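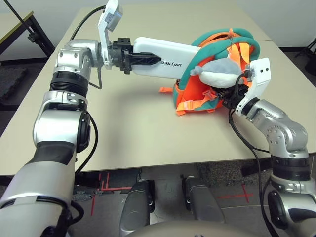 Starkano to Supply 700 Packed Backpacks to Children Entering Temporary Care in Lurdale

LURDALE - Bag maker Starkano will give 700 children's backpacks to families and temporary homes across the Lurdale area starting in October, the company announced today. Each backpack will be handed over already packed with nightclothes, toiletries, a blanket, a notebook and a plush toy.

The program, called First Night Bag, is a joint effort with the Tahiri Family Center, which supports children who have to leave home at short notice. Many of those children arrive at a new address with their belongings in a trash bag or a grocery sack, according to the center. Some arrive with nothing.

"A child may get to the house at ten at night, and the stores are closed," said Fereshteh Babaei, director of family services at the Tahiri Family Center. "The adults are trying to find pajamas and a toothbrush while the child is standing in the hallway. With a packed bag by the door, that part is taken care of."

The backpacks come from Starkano's Clindus line for school-age children. The bag chosen for the program is bright orange, with thick padded shoulder straps in teal and a buckled strap in orange webbing. It is the same bag the company sells in stores, with no program name or logo added.

That was a request from the Tahiri Family Center. Children keep the bag and often go on to use it for school, Babaei said, and they should not have to explain to classmates where they got it.

Trial in Two Neighborhoods

First Night Bag began as a trial in 2 Lurdale neighborhoods last winter. Staff at the center packed the bags by hand and kept notes on which items were used and which were left behind. Temporary caregivers were asked for comments by phone in the week after each child arrived.

Several changes came out of those calls. The first version of the bag included a full-size bath towel, which took up most of the main compartment and left little space for the child's own things. It has been replaced by a washcloth. A coloring book was dropped for older children in favor of a lined notebook and a pen. Caregivers also asked for a spare pair of socks, and one caller asked that the toothpaste be packed in its own sealed pouch after a tube opened inside a bag.

The plush toy stayed in for every age group. Center staff had expected to leave it out for children over ten, but caregivers reported that older children kept theirs as well, sometimes in the bottom of the bag where it would not be seen. The toy is now packed last so that a younger child finds it as soon as the bag is opened. For older children it goes underneath the clothes.

"We had a long conversation about the toy," said Youssra Hajji, product manager for the Clindus line at Starkano. "I wanted to know if it made the bag too full to close once a child added a jacket or a favorite book. We packed it every way we could think of. It's soft, so it gives a little, and the bag still closes."

How the Bags Are Packed

Packing will take place at Starkano's Lurdale warehouse, where the company has set aside a room with tables and shelving for the program. Employees may take up to 3 hours of paid time each month to help.

Bags are prepared in three sizes of contents: ages four to six, seven to ten, and eleven to fourteen. The backpack itself is the same in all of them. Clothing and blankets go in first, rolled to save space, followed by the notebook, laid flat against the back panel. Toiletries are placed near the top in a zippered pouch. A card with the phone number of the Tahiri Family Center is included for the caregiver.

Roughly a third of the space in every bag is left empty. The center asked for this so that a child who is able to bring things from home has a place to put them.

Finished bags will be stored at the center's main office and at drop-off points in the neighborhoods it serves. Social workers and approved caregivers can pick one up at any time of day through an on-call desk. No paperwork is needed at pickup beyond the age group of the child. Replacement supplies are sent out as the shelves run down, and any bag that has been stored for more than six months is returned to the warehouse so that its toiletries can be checked.

Funding and Donated Items

Starkano is covering the cost of the backpacks, the storage room and delivery. The remaining contents will be bought by the Tahiri Family Center with gifts from local residents and businesses. The center has already received almost 3000 individual items for the fall, mostly socks, toothbrushes and notebooks.

The center is still looking for pajamas in sizes seven through fourteen and for small fleece blankets. All items must be new. Clothing should be in its original packaging or have its tags attached, and plush toys should be machine washable with no batteries or loose parts. The center cannot accept food, medicine, aerosol cans or used toys.

Residents who want to give can leave items at the front desk of the Tahiri Family Center between 9 a.m. and 5 p.m. Businesses with larger amounts are asked to call ahead so that shelf space can be cleared.

"People ask us if they should send backpacks too, and for now the answer is no," Babaei said. "We have the bags. Pajamas for a twelve-year-old are much harder for us to keep on the shelf."

Starkano and the center will review the program in the spring. They will look at how many bags were used in each age group and whether a larger backpack is needed for teenagers, who are not currently included. Hajji said her team has started work on a bigger bag but has not settled on a design.

About Starkano

Starkano designs and sells backpacks, lunch bags and travel bags for children and adults. Its Clindus line is made for school-age children. The company is based in Lurdale.

About the Tahiri Family Center

The Tahiri Family Center provides emergency supplies, caregiver training and family support in Lurdale and nearby communities. It runs an on-call desk for social workers and caregivers day and night.

Media Contacts

Youssra Hajji, Product Manager, Clindus, Starkano
Fereshteh Babaei, Director of Family Services, Tahiri Family Center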